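4.2 Collecting demonstrations with hand-held grippers

In teleoperation the operator drives the arm and the log holds joint commands. With hand-held grippers no arm is present during recording. What gets stored is the pose of each gripper over time plus its jaw opening, and the mapping to a particular arm is done afterward (see 4.4).

Pose comes from the fiducial cube fixed to each gripper. The tag layout is known, so one clearly visible face gives a full 6-DoF estimate - two faces give a better one.
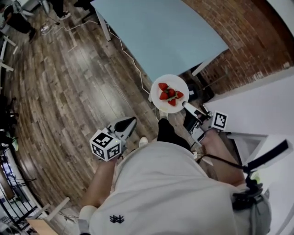
Fig. 4.3. Two-handed demonstration, plate of strawberries. Marker cube on each gripper; right finger at the plate rim.

For the plate task, Kárason's set has 79 episodes, of which 27 were dropped for tracking gaps in one hand. Check both hands separately before you trim an episode. A gap in the left track does not show up in the right one.

Exercise: given the cube-to-fingertip transform T, write the fingertip pose in the camera coordinate system. State which terms change if the cube is remounted.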